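Red tablecloth, small kitchen

November 2019

We have been eating in the front room since the kitchen floor came up. I said in the last post that it would be two weeks. It has been longer than that, and I've stopped giving people a date.

The table in there is the old one from Niller Street, which seats six if nobody wants elbow room. It has a burn at one end and a long split down the middle where the leaves don't meet any more, so it lives under a cloth. I used to rotate three cloths. Two of them are packed in a box marked LINEN, under another box marked LINEN, and I can't be bothered. So it's the red one until further notice.

I bought the red one at the Cistov market years ago, off a woman who sold tablecloths and phone covers from the same trestle. It's bright red with big flowers in coral, cream and gold, and a scalloped border. My mother thought it was a Christmas cloth and still brings it up in December. It isn't, there's not a bit of holly on it. It's a very good cloth for eating curry on. Turmeric disappears into the gold parts and anything tomato disappears into the rest. The plain oatmeal-coloured one I was given as a present lasted one dinner.

I wash it cold, by itself, and hang it out inside out so the sun doesn't take the colour. Red bled the first four or five times. After that it settled down. I don't iron it.

Cooking at the moment means one hotplate on the laundry bench and whatever can be carried through. The big shallow pot with the glass lid has done nearly all of it. I used to keep that pot for company and now I wouldn't be without it. It's wide enough to brown things properly, it takes a whole chook if you cut it flat, and you can see what's going on without lifting the lid and letting the steam out. The loop handles get hot, so there are two tea towels hanging on the laundry door and they are not for drying dishes. I've had to say that more than once.

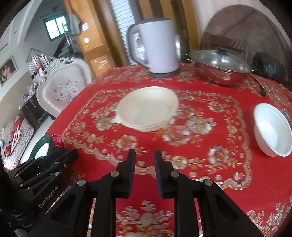 The disposable bowls were my sister's idea. With no sink except the laundry trough, washing up for four was taking longer than dinner did, and the trough is deep and low and murder on the back. I held out for a while on principle. Then I went to Grorar for paint and came home with a pack of 70 bowls for 11 dollars. They hold soup for as long as it takes to eat soup. I wouldn't leave one standing with hot stew in it while you answer the phone. We still use the proper bowls when it's cereal or fruit, because a proper bowl with a bit of milk in it is no trouble to rinse.

I don't love putting them in the bin. Some have gone on to hold screws, picture hooks and the little plastic spacers the tiler uses, and one has the spare keys in it by the front door. When the kitchen is finished I'd like never to buy another pack.

The kettle moved to the table on the first day and I think it might stay there afterwards. Everyone makes their own tea without getting up. We had a steel one before and it was loud enough to stop a conversation. The white one is taller than I wanted but it has a big handle you can get your whole hand through, and my mother can lift it half full, which was the test. I descale it with vinegar once a month, let it sit, then boil it twice with clean water. Three times if you're fussy about the taste.

Cords are the real nuisance in that room. There are two power points, both on the wrong wall, and whoever wired the house in the first place obviously never imagined anyone would want to boil water beside the window. I won't have a lead hanging off the front of the table where somebody can catch it with a hip. Leads go off the back or they go away. That's the theory, at least. By teatime there's always one lying across the cloth doing nothing, and a shopping bag somebody has dumped and not emptied, and I clear it all off and it's back the next day.

Senga Morrison asked in the comments how the kitchen itself is going, so here is where we're up to.

The floor is level. It took two goes. The boards under the old lino were worse than they looked near the back door and some had to come out altogether. The quote for the floor was 2884 dollars and it has come in a little over, on account of the extra timber, and I'm not going to argue with that having seen what came out.

The cupboards are ordered from Yazzie. We went with plain doors, off-white, with the handles you can hook a finger behind. I measured the big pot before we settled on the drawer sizes. The man in the showroom thought this was funny until I told him our last kitchen had a pot drawer the pot didn't fit in. The new one is 57 centimetres across inside and it will go in with its lid on, handles and all.

Tiles are not decided. I had three samples propped on the windowsill and have gone off all of them.

The bench goes in after the cupboards, then the plumber comes back, then the electrician, and I've asked for more power points than he thought was reasonable. If they all turn up when they've said, we could be cooking in there before the end of December. Mum has offered to do Christmas lunch at her place in case, and I've said yes please, and that I'll bring the trifle and the chairs.

In the meantime I've got used to the front room. You can hear the street, and the light is better than the kitchen ever had in the morning. Dinner tonight is lamb shanks, which I'll start at three because the hotplate is slow, with barley and whatever is left of the celery. If anyone has a way of doing decent potatoes on one burner while the burner is already busy, leave it in the comments. The microwave is packed too. I think it's behind the linen.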